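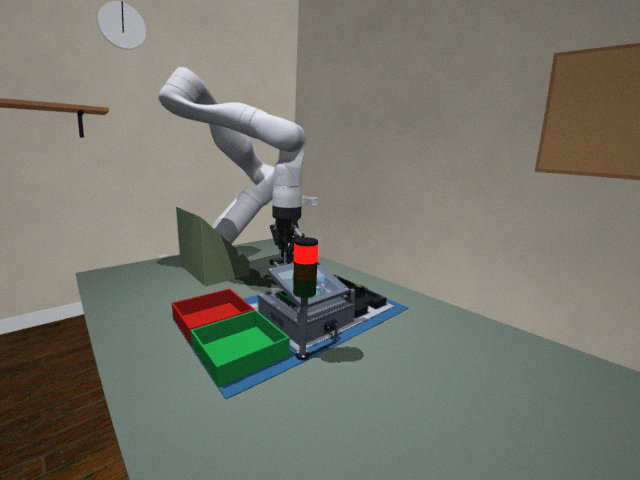
Render, white arm above the test fixture, clear lid tilted.

15/03/2026
Drip loggers for Drondora Cave, bench day

Came in on my day off to get this done while the place is quiet and I can hear a drip hit a plate without the compressor going. Kettle on, phone in the drawer, away we go.

Where we left it: the cave people at Drerkdale want to know how long rain takes to get from the paddock above down to the straw chamber, mostly so the guides can tell visitors when the ceiling's going to be putting on a show. (It's gorgeous after a wet week, the straws all have a bead on the end and the torchlight goes everywhere. In a dry spell it's just a nice cave.) Four loggers, one under each of the stalactites we picked on the last trip. Each one is a plastic drum with a thin lid and a little microphone stuck underneath. Drip lands, lid goes tock, logger writes down the time.

The trouble is double counting. A drip falling a long way breaks up and splashes, and the splash comes down again and gets logged as a second drip. The Zwane chamber is the worst for it, the roof's so high in there. I'd set the dead time very short because I was worried about missing fast drips in the wet, and I think that was just greedy of me.

Morning run. Hung the burette off the mezzanine rail over drum 2 and let it go at a slow steady drip. Left it alone and did the invoices. Logger said 1,047. Burette volume worked out at 654 drips, using the drop weight I got on the good scales. So yes, double counting, and plenty of it!

Put the dead time up and ran it again with the same volume. Much closer. Still a bit over. I was getting cross with the software by this point and then noticed the lid had a bow in it, so water was pooling in the middle and the drips were going plop into a puddle and throwing up crowns. Tipped the drum over a touch on a bit of dowel so the lid drains to one side, and the extra counts went away. I'd like to see it do that a few more times before I believe it, but I went and had lunch feeling quite pleased.

So for the field: the drums need to sit on a slope. Not much of one. I'll cut wedges from the recycled plastic decking, definitely no timber, it goes furry in that humidity and the cave biologist will have my head if I bring mould in.

Afternoon was batteries and seals. The Handeo cases are good but the O-rings that come with them are rubbish, they go on dry and pinch at the corner. Greased all of them and left the cases at the bottom of the big sink under a brick with blotting paper inside. Will look tomorrow. Drum 3's case has a hairline near the cable gland that I don't remember from last time. Could be a scratch. Circled it in paint pen.

Clocks: all set to standard time, NOT daylight saving. Please nobody "fix" this. We lost a good part of the September data to me being clever about it and then having to guess which side of the change each file was on – never again.

Rang Dumisani Mathebula at the cave office about access. He's happy for us to go in after the last tour and reckons the lower path is fine, though there's water over the stepping stones past the gate, so gumboots. He also asked if the drums could be a colour other than white because people on the tour think they're buckets under a leak. Fair enough. I've got a tin of the flat brown left over from the signposts but I don't want solvent anywhere near that pool, so maybe brown drums to begin with, or a fabric sleeve. A sleeve would muffle the splash noise too, come to think of it. Or it might hold water and drip by itself. Hmm. Test on drum 4 only.

He mentioned the rain gauge up top had a spider in the funnel again. Bring the fine brush. If the gauge has been blocked for any length of time the whole lag calculation is a bit of a nonsense for that stretch, so I'll mark it in the file once I've seen how bad the web is.

One thing I keep coming back to is the drip that doesn't behave. Three of our stalactites slow down and speed up with the weather as you'd hope. The one by the handrail goes in bursts, nothing for ages and then a rush, whether or not it's rained. My guess is a little siphon up in the rock somewhere that fills and empties itself. I'd love that to be true. Could also be a flaky microphone lead, so that one gets a new lead before I tell anyone about siphons.

To do before the trip:
Wedges, cut and drill
Check blotting paper, all cases
New lead for the handrail drum
Rerun drum 2 with the fast drip, bowed lid and flat lid
Fabric for the sleeve (old wetsuit?)
Fine brush, gumboots, spare head torch
Grease back on the shelf where it lives

Locked up at 9 and the sink tap's still weeping, so I've put a cup under it.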